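About Ernia

Ernia writes and maintains build tools for teams that keep large amounts of source code in one place.

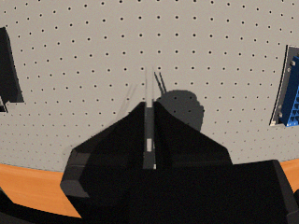
Gripper and perforated panel, computer render

The company was set up in Nemden by three compiler engineers and has two offices, the other in Sarelley. Our main product, Hafþórsson, is a build runner with a dependency checker. It reads the import statements in each module, works out which modules are affected by a change, and rebuilds those. It runs on Linux and macOS. Windows support is limited to the command line client.

Hafþórsson has 155 settings. Most projects change 5 of them. The defaults are listed in the reference manual along with the release in which each was last altered – please check this before upgrading from version 2, as the cache format is different and old caches are discarded on first run.

The test suite is run against 300 open source repositories before each release. A release is held back if any of them gives a different output from the previous version and the change is not recorded in the notes. The current suite has 636 cases for circular imports alone, a number that grows whenever a customer sends us a new one.

Support

Tickets are answered by the people who write the code. The Nemden office handles the runner and the cache; Sarelley handles the checker and editor plug-ins. Releases go out on a Monday. Security fixes are released as soon as they pass the suite.

Licensing

The checker is free to use under the MIT licence. The runner is licensed per build machine, with no charge for teaching use.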